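Lindsay Cartwright
Teaching a robot to pull one sheet at a time, a thread

1/
A few of you asked what I do all day now that I've moved over to the teleop room at Plovholm, so let me try to explain it properly, with the warning that I'm fond of this job and I will go on a bit. I drive a robot arm by remote control. It does what my hands do, the whole thing gets recorded, and later the recordings are used to train it to do the job without me.

2/
The task this month is sheets. Thin, see-through, crinkly sheets that come out of a holder, and the arm has to take hold of one and draw it out. You do this at home with one hand while looking for the scissors. I have now done it 387 times with a pair of grippers and I still hold my breath at the pinch!

3/
The hard part is the picking, and I didn't expect that. The sheets overlap and they're wrinkled, so you can't aim for a nice clean edge. You want the front one, and you want to come in from both sides with the fingers close to even, or the sheet slides off to the left and you're chasing it around like a receipt in a parking lot.

4/
My trick (Laur, who trained me, hates that I call it a trick) is to stop just past the end of the holder, where the sheet hangs down over the edge. Let the fingers come together slowly, then wait a beat before you pull. That beat matters in the recording. If I rush it, the robot learns to rush it. 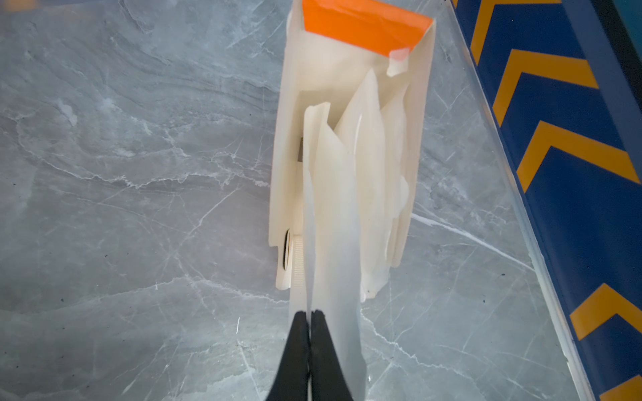
5/
What you see from the wrist camera is pretty much that, all day long. Two black fingertips, one pale sheet between them, and marble swirls behind. The sheet is thin enough that the gray shows faintly through the lower part, which makes it very easy to lose track of when you're tired. I watch the creases instead of the edges. Creases give you something to look at.

6/
Somebody asked whether bad tries get thrown out. Not all of them! If I miss the sheet and then recover — open up, back off, come in again — we keep it, and Laur likes those best. A fumble with no recovery gets tagged and set aside. I used to be embarrassed by my fumbles and now I'm mostly curious about them.

7/
The other thing I've had to learn is to vary it. A little more to the left, a little lower, a slower approach, a different angle on the holder. Left to myself I'd do the same neat pull every single time, because I'm that sort of person (ask anyone who has seen my spice drawer), and then the robot would only know the one neat pull.

8/
We're at 1132 recordings between the 3 of us on this task. The folks at Tillovside want a bigger set before they train again, so I'll be pinching sheets well into January. Bring me podcasts, please. Long ones, nothing scary, I can't be jumping with my hands on the controls.

9/
And for Urnow, who wanted to know about my wrists: they're fine, thank you for asking! I take a break every hour and I finally raised my chair. More on the chair another day, I have opinions.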